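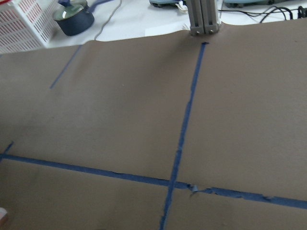 Stindby kraft paper roll and blue masking tape: review

I bought the Stindby table covering set in June to save the top of our white work table. You get one roll of brown kraft paper and two rolls of blue tape. I paid for it myself.

The paper

It's a decent weight with a matte finish, and pencil shows up well on it. Coming off a roll, it wants to keep its shape. Mine still has faint wrinkles and a low bulge towards the back, and my cut along the far edge is wavy. Leave it overnight under some books before you tape it. I didn't.

The tape

I used it to mark the table into large sections so that each job has its own spot. It's easy to tear by hand and the colour is easy to see against the brown. The edges are the weak point. The long strip running across the table is frayed and torn in places, and a small flap has curled up near where it crosses the strip going the other way. Diệp Tạ, who shares the table, uses Vostik tape at home and says it has cleaner edges — I haven't tried it.

In use

The sections do their job. Pens go in the pink mesh cup, which has a place near the centre line, and the markers are easier to find than they were in the drawer. Light colours stand out against the paper.

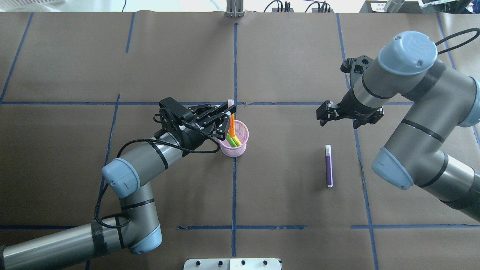
Worth buying?

For a craft or sorting table, yes. I'd get the paper again and buy a better tape separately. If you need a dead flat surface for drawing, look at a proper mat. Replacement rolls are sold singly, and the item number for the paper is 3527.

Shirin Mirzaei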